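22 December 2019
Director's Diary, Bratmont Centre for Applied Handling

The equipment planning period closed on Friday and the office is quiet, which permits a fuller entry than I have managed this month. The purpose of this diary, as set out when the Centre was established, is to keep a continuous record of the reasoning behind capital decisions, so that those who inherit the equipment may also inherit the arguments. I shall therefore set down where matters stand with the handling programme before the summer closure.

The programme's request, in its final form, was for two bench arms, 18 hand-held gripper units with cameras, a storage server and a service agreement covering the whole. The Executive has approved the gripper units and the server. The arms have been deferred to the February round. I consider this the correct order of purchase, although I did not hold that view in the winter, when I argued that the arms should come first and the hand-held units be acquired as money allowed.

Ms Golnar Dehghan's paper changed my position. Her argument was that an arm standing idle for want of recorded handling work depreciates at the same rate as an arm in use, whereas the hand-held units begin to return something in the week they are unpacked. She costed both sequences over 30 months. The difference was greater than I had expected, and most of it lay in floor space, electrical works and the guarding that our insurer requires around any powered arm.

Two quotations were received for the gripper units. The Lindell offer was the lower on unit price but excluded replacement finger pads, calibration and freight. The second offer, from Denon Street Instruments, was dearer by a modest margin and included all three. Once the exclusions were priced in, the order reversed. I have asked that future requests for quotation contain a mandatory schedule of consumables, to be completed in full before a tender is assessed. It is tedious to chase these figures by telephone in the final fortnight, and Procurement was obliged to do so on three separate occasions.

Payment terms are 60 per cent on order and the balance on acceptance. Finance would have preferred the reverse. I have agreed to the terms on condition that the acceptance test is written by us and attached to the purchase order. Dr Aisling Ó Dálaigh is drafting it and has undertaken to circulate a version before she goes on leave. It should cover grip force, closing travel, battery life under continuous use and the time required to change a set of pads.

I have also asked her to include a section on the cameras. Our specification addressed resolution and frame rate at some length and said next to nothing of focus at very short range. A good deal of the work on these units takes place with a surface almost against the lens, and a supplier cannot be held to a requirement we neglected to write down. Whether a different lens is warranted, or whether the present one is adequate for the purpose, is a technical question on which I express no opinion. The cost of the alternative should nevertheless be known before the order is released. 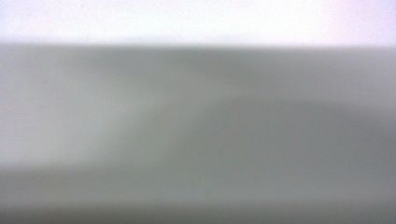 The storage estimate remains the weakest part of the file. It assumes that every recording is retained at full quality for the life of the programme, and no retention schedule has yet been adopted. I have approved the server at the size requested, with the expansion shelf held back. Should a schedule be agreed by February, the shelf may prove unnecessary and the funds can be released to the arms.

Staffing was raised again by Ms Dehghan, and properly so. The budget provides for the purchase and servicing of the units but makes no allowance for the hours of those who will operate them. I have noted this as a recurrent cost to be brought forward in the new year under the operating vote. It ought to have been identified by my own office at the first reading, and I record the omission here.

Matters outstanding at closure: the acceptance test; the lens costing; written confirmation from Denon Street Instruments that the calibration visits include travel; a labelled cupboard with charging points for the gripper units, for which Facilities has yet to supply a price; and the retention schedule. The purchase order is to remain unsigned until the first three are in hand. Ms Dehghan holds the file during my absence and has authority to correspond with both suppliers, though not to vary the sum approved.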